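Section 7: Cleaning the Inside of Your Tower

Welcome back, and thank you for sticking with the Lisberg desktop guide this far. If you have followed the earlier sections, your computer is set up, your files are copied somewhere safe, and you know which cable goes where. Now we come to the chore most of us put off, the yearly dusting. Set aside a quiet afternoon the first time you try it. You will be much quicker next February, I promise!

Before you start

You will need a Phillips screwdriver, a can of compressed air, a soft brush (a clean paintbrush does nicely), a small dish for screws, and a table with good light. Please don't reach for the household vacuum. The moving air and the plastic nozzle can build up static, and static is hard on small parts.

CAUTION: Never open the power supply, even with the cord pulled. It can hold a charge long after the computer is off, and there is nothing inside it for you to clean by hand.

Opening the case

1. Save your work and shut the computer down from the menu. Sleep mode won't do.

2. Flip the switch on the back of the power supply to O and pull the power cord.

3. Unplug everything else. If you are nervous about putting it all back, wrap a bit of masking tape around each cable and write on it. Chaltu Gebru, who wrote the first edition of this guide, used colored yarn, and that works just as well.

4. Hold the power button down for a few seconds to drain what is left.

5. Move the tower to your table, remove the thumbscrews at the back of the side panel, and slide the panel toward you. On the Lisberg 402 there are two thumbscrews. Older Rurklow cases have a latch on top instead, and it can be stiff, so be patient with it.

6. Touch a bare metal part of the case before you touch anything else, and do it again every so often as you work.

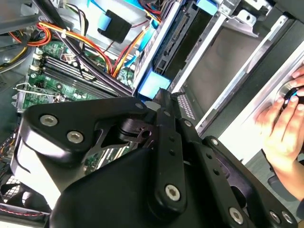 Clearing out the dust

7. Start at the top and work down, so that whatever falls gets picked up later. Keep the can upright and use short puffs from a hand's width away. A tilted can may spit cold liquid, and you don't want that on a circuit board.

8. Hold each fan still with a fingertip while you blow on it. A fan that spins too fast can wear out its bearings — and the noise is enough to send the cat under the couch.

9. Loosen stubborn fluff on the cooler fins with the brush, then puff again. Take your time here, as this is where most of the good is done.

10. Slide out the front filter, if your case has one, and rinse it under lukewarm water. Let it dry completely before it goes back, overnight if you can spare the computer that long.

NOTE: If a cable comes loose while you are brushing, don't panic. Most of these plugs fit only one way. Check the diagram in Section 4 and press gently until it seats.

Closing up

11. Look for loose screws or forgotten tape, then put the panel and thumbscrews back. Finger tight is plenty.

12. Reconnect your cables, switch the power supply to I, and start the computer. If the screen stays dark, shut down, pull the cord again, and check that the memory sticks are fully pressed in.

Replacement filters can be ordered from Tsegaye Parts under number 2000.

Section revised by Hiwot Yimer, December 18, 2018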